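Chapter 4
Sharing Things Out

I learned division at my gran's kitchen table, with a bag of toffees and three cross cousins. Twelve toffees, four of us, three each - easy. Then my uncle walked in and wanted some too, and I met my first remainder.
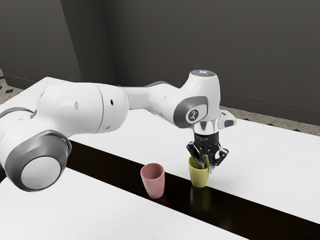 Figure 4.1 White tables with a dark brown strip running diagonally between them.

We'll start with small piles like that one and work up to sums such as 1044 divided by 12, which looks nasty but comes apart nicely once you know where to begin. Keep a pencil handy, and do the 10 warm-up questions before you read on. I still get number 4 wrong if I rush!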